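擦盘子的布为什么是毛茸茸的？
厨房里的小科学，给9岁左右和比9岁小的读者
文：卡齐米埃拉·索布恰克（Kazimiera Sobczak）

吃完晚饭，大人说：“来，帮忙擦盘子。”你拿起一块布，在盘子上转两圈，盘子就干了。水到哪里去了呢？它没有消失，它搬家了，从盘子搬到了布里面。

我小的时候住在祖母家，每天晚上的工作就是擦盘子。祖母洗，我擦。我那时候觉得这个工作很无聊，所以在心里问了许多问题：为什么旧毛巾比新桌布好用？为什么杯子要挂起来？为什么锅的把手那么长？后来我当了老师，才慢慢找到答案。今天我把这些答案讲给你们听。

一、水喜欢钻小缝

先做一个小实验。你需要一张厨房纸和一个装了一点水的碗。如果有食用色素，请大人帮你在水里滴一滴，这样看得更清楚。

把纸的一个角放进水里，手不要动，看着它。水会沿着纸往上爬！水本来应该往低的地方流，可是在纸里面，它往高的地方走。

纸是由很多很细的纤维组成的，纤维和纤维中间有很小很小的缝。水会粘在纤维的表面上，水和水之间又互相拉着，于是前面的水往上走一点，后面的水就跟上来一点。科学家把这个现象叫做“毛细现象”。“毛细”的意思是像毛发一样细。

布也是这样。一块布里面有许许多多的小缝，每一条小缝都可以装一点水。一条缝装的水非常少，你看不见。但是缝很多，加在一起，就可以装下盘子上全部的水。

毛茸茸的布更厉害。你仔细看一块毛巾，会看到上面有很多小线圈，像一片很密的草地。这些小线圈让布的表面变得很大，水碰到布的机会就多了，能躲进去的地方也多了。光滑的绸布很漂亮，可是用它来擦盘子，水会在盘子上跑来跑去，不愿意进去。

有一件事很多孩子问过我：为什么全新的毛巾有时候不吸水？因为工厂里可能给它加了柔软剂，这种东西会在纤维外面包上薄薄的一层，水就不容易粘上去。洗几次以后就好了。

二、盘子自己也会干，为什么还要擦？

问得很好。盘子放在架子上，过一段时间也会干。这个时候水去了空气里，变成了看不见的水蒸气，这叫“蒸发”。

但是水走的时候，不会把所有的东西都带走。自来水里有一些溶解的矿物质，比如钙。它们平常看不见，水走了以后，它们留了下来，变成白色的小圆点。这就是水印。玻璃杯上的水印最明显，深颜色的盘子上也很容易看到。水印没有毒，只是不好看。

如果用布擦，水和矿物质一起搬到布里面，盘子就比较亮。

擦盘子的时候，请从中间开始，慢慢转到边上。另一只手要扶住盘子的边。或者把盘子平平地放在桌上擦，下面垫一块布或者一张垫子，盘子就不容易滑走。然后翻过来，不要忘记盘子的背面。盘子背面有一个小圆圈，盘子就是站在这个圆圈上的，水很喜欢藏在圆圈里面。我的学生杜尚总是忘记背面，他把盘子一个一个叠起来，第二天打开柜子，盘子中间还有水。

布也有吃饱的时候。小缝全部装满了水，它就不能再吸了，这时你越擦，盘子越花。请换一块干的布，把湿的那块打开，挂起来。不要揉成一团放在水池边，湿的布团里面空气进不去，水出不来，细菌会很高兴，布就会有味道。

三、杯子为什么要挂在小树上？

有的家里有一棵“杯子树”。它不会长叶子，也不用浇水。它有一根直直的树干，树干上伸出短短的树枝，下面有一个底座。每根树枝上可以挂一个杯子。

杯子树有什么好处呢？

请想一想，杯子如果口朝上放着，灰尘会掉进去。如果口朝下扣在桌子上，里面的湿空气被关住了，出不来，杯子里面干得很慢。有时候你拿起杯子，会看到桌上有一圈水。挂在树枝上的杯子，口是斜的，或者朝旁边，空气可以进进出出，剩下的一点水也能干掉。

杯子树还节省地方。桌子只有那么大，可是桌子上面的空间很高，平常没有人用。把杯子挂起来，就是把高的地方也用上了。城市里的人盖楼房，也是同样的想法。

底座也很重要。如果你只在一边挂杯子，另一边什么也没有，树就容易往一边倒。挂一个杯子在左边，再挂一个在右边，两边的重量差不多，树就站得稳。你可以用积木试一试：搭一座塔，只在一边加积木，看看加到第几块它会倒下。

杯子树如果是木头做的，最好先把杯子擦一擦再挂。木头里也有小缝，水会钻进去。木头喝了水会变胖一点，干了又变瘦一点，胖胖瘦瘦很多次以后，可能会裂开。

四、锅和它的长把手

在炉子上煮牛奶的小锅，常常有一根长长的把手。锅的身体很烫，你的手怕烫，把手就是让手离热远一点。

热会沿着东西走路。在有的材料里它走得很快，在有的材料里它走得很慢。金属是热的快车道，所以铁勺子放在热汤里，勺子的另一头很快也变热了。木头和塑料是慢车道，热走得很辛苦。所以很多锅的身体用金属，把手的外面却用木头或者塑料。

锅盖也一样。有些锅盖是玻璃的，中间有一个塑料的小圆头，让你的手来拿。玻璃盖子还有一个好处：你不用打开，就知道里面的汤开了没有。每打开一次盖子，热气就跑掉一些，煮饭的时间就变长。有的玻璃盖子边上包了一圈金属，这一圈可以保护玻璃的边，让它不容易碰坏。

擦锅盖的时候，要特别注意那一圈，金属和玻璃中间有缝，水会藏在里面。前面我们已经说过了，水喜欢钻小缝。把布折一个角，用角沿着圈走一圈，就可以了。

把锅放在桌上或者炉子上，把手要转到里面，不要伸到桌子的外面。如果伸在外面，走过去的人衣服会挂到它，或者小弟弟小妹妹会伸手拉它。锅里如果有热水，这是很危险的。锅空的时候也请你这样放，手会慢慢记住这个习惯。

很多锅的里面是黑色的，滑滑的，煎鸡蛋不会粘。这种锅请用软的布或者软的海绵来洗，硬的钢丝球会刮坏它。

五、小烤箱：一个会发热的小房间

面包片放进去是软的，拿出来是脆的。小烤箱里面发生了什么？

小烤箱里有发热的管子，电流通过的时候，管子会变得很热，有的会发红光。热从管子出来，照在面包上，好像太阳照在你的脸上。同时，里面的空气也热了。面包表面的水变成水蒸气走掉了，所以面包变脆。温度再高一点，面包里的糖和蛋白质一起变化，就变成棕色，闻起来很香。

很多小烤箱可以热到200度，有的还更高。水烧开只要100度，所以你知道它有多热了！玻璃门让你可以看见里面，但是请你只用眼睛看，不要用手摸。门上面的把手是给大人用的，等你长大一些，大人会教你。

还有一件事，有的孩子不知道：烤箱关了以后，它还会热很长时间。灯灭了，声音停了，外面看起来一切都结束了，里面的金属却还很烫。所以擦烤箱一定要等它完全冷了，还要请大人把插头拔掉。用拧干的布，不要用滴水的布，电和水不可以做朋友。

烤箱的旁边和上面要留出空的地方，让热可以散出去。不要把毛巾放在烤箱上面烘干。我知道冬天的时候，比如十二月，毛巾干得很慢，这样做很诱人，但是毛巾可能会着火。

六、擦干的顺序

在我的班上，孩子们常常为了先擦什么吵架。法蒂玛说先擦盘子，亚罗斯瓦夫说先擦锅，因为锅最大。我的建议是这样的：

先擦玻璃的东西，比如玻璃杯和玻璃锅盖。这时候布最干最干净，玻璃不会花。
然后擦盘子和杯子。
再擦勺子和叉子。刀子请留给大人。
最后擦锅。锅上有时候还有一点油，油会跑到布上，如果你再用这块布去擦玻璃杯，杯子就会变得雾蒙蒙的。

擦桌子要用另外一块布。你可以选2种颜色的布，一种给桌子，一种给盘子，这样全家人都不会拿错。我家里蓝色的是桌子的，白色的是盘子的。

桌子上铺一块垫子也很有用。盘子放在硬的桌面上，会“当”地响一声，放在布垫子上，声音就很小。布垫子里面有空气和软的纤维，盘子碰到它的时候，它会往下陷一点点，让盘子慢慢停下来。你从高的地方跳到沙子上，脚不那么疼，道理是相同的。

七、在家里试一试：谁喝得最多？

这个实验最好在水池旁边做，地上会湿。

请准备：一块毛巾布，一块旧T恤的布，一张厨房纸，一小块塑料袋。把它们剪成一样大的方块（请先问大人，这些东西可不可以剪！）。再准备一个小勺子和一杯水。

把第一块放在盘子上，用小勺子慢慢地加水，一勺一勺地加，一边加一边记下来。当你看到水从布的边上流出来，就停下。换下一块，再做一次。做完以后画一张表，左边写材料的名字，右边写它喝了几勺。

开始以前，请先猜一猜，把你的猜想写在纸上。猜错没有关系。约兰塔猜塑料袋是第二名，她说塑料袋可以装很多水。她说得有道理，塑料袋做成袋子的时候是可以装水的，但是平平地放着，它没有小缝，水就滚走了。

如果你还有时间，可以把喝饱水的方块挂在绳子上，每过一个小时摸一摸，看看谁先干。你可能会发现，喝得多的，干得也慢。厚毛巾就是这样，所以有些人更喜欢薄的布，擦得少一点，但是干得快。

八、几个难一点的词

纤维：很细很长的线，棉花、羊毛和纸里面都有。
毛细现象：水在很细的缝里自己往前走，也可以往上走。
蒸发：水变成水蒸气，到空气里去了。
矿物质：石头和泥土里的一些东西，有的可以溶解在水里。
导热：热从一个地方传到另一个地方。金属导热快，木头导热慢。

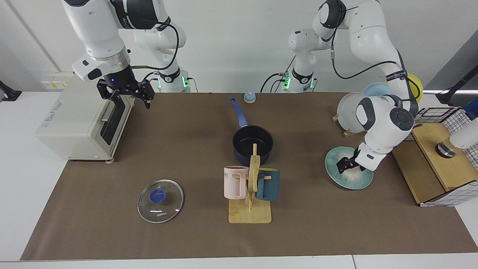 如果你家的布和我说的结果不一样，请把你的表格拿给老师看，和同学比一比。水的多少、布的新旧、房间里的温度，都会让结果有变化。下一课我们讲肥皂，还有为什么油不愿意和水在一起。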